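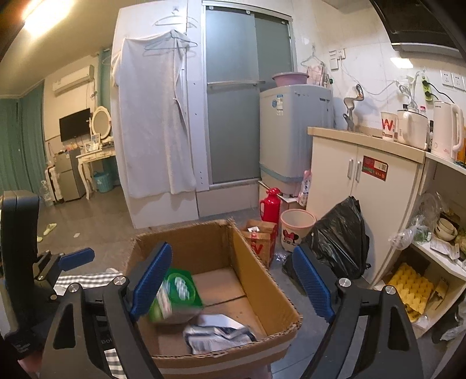
Figure 3. A packaged item dropping into an open cardboard box; shower cubicle and towel further back.

4.2 Finding out you've been swapped

I went into the interviews thinking the baseball side of a mid-season swap would be the hard part: new catcher, new signs, a coach who wants your front foot somewhere else. The players did talk about that, but mostly when I prompted them. What they wanted to tell me about was the phone call. I spoke to 20 players who had moved between clubs in the league during a season, and I hardly ever got through my opening question before the call came up.

The calls themselves are short. A pitcher who went from Wetham to Pludden was in a supermarket queue when his went off, and he remembered what was on the belt (eggs, mostly) far better than anything the manager said to him. An infielder going the other way got a voicemail and played it to his mum before he rang back. I've kept both stories in because they show how uneven the whole business is. The league rules say a player must be told before the other club announces the deal, and they say nothing at all about who does the telling, or how.

In 14 of the interviews the player said he had found out from his own manager. The rest heard it from a teammate, from the other club, or in one case from a supporter outside the ground at Hokberg on a Saturday, who wished him luck and then looked very worried indeed. I'd been expecting anger about this and got much less of it than I'd planned for. My interview guide had a whole block of follow-up questions on resentment and I ended up skipping it most of the time – it felt like I was trying to talk people into a grievance they didn't have.

What came up instead was a sort of embarrassment. Players swapped as part of a pair or a group were especially prone to it. They had all worked out, usually that same evening, which of them the other club really wanted and which had been added to make the sums come out. "I was the change," said a relief pitcher who'd been the second name in a two-for-one, and I've borrowed his phrase as my code for this theme. Some of the players under "the change" went on to do perfectly well at the new club, and still told the story as if they'd been handed over with the receipt.

The Ngcobo players were different, and I'm not sure I can fully account for it. Ngcobo keeps a small squad and moves players often, so a swap there is closer to a change of shift. The club pays 400 pounds towards the move, which is more than the other clubs offer, and a coach from the new side is expected to ring within a day. Three of the Ngcobo players couldn't remember the original call at all. They remembered the coach's. I did wonder whether the money mattered here, but when I asked directly I was told it went on petrol and a deposit and that was that.

I should say something about timing too. I did my interviews in January, with no games on, and seven of the players had been through their swap only the summer before. Those seven gave me longer, messier answers with plenty of doubling back. Players looking back over several seasons had a version ready, with the funny bits in the right places, and I suspect it had been told in a good many dugouts before it got to me. I haven't treated one sort as truer than the other. I have marked which is which in the extracts, though, so readers can make up their own minds.

One last thing on the call. Almost every player could tell me the first person they rang afterwards, and it was very rarely anyone from the old club. Catchers were the exception here: they rang their pitchers, often before they rang home, and two of them went through the next day's starting line-up with a side they no longer played for. I come back to catchers in section 4.3, where the question of what you're allowed to tell your new club about your old one gets rather more awkward.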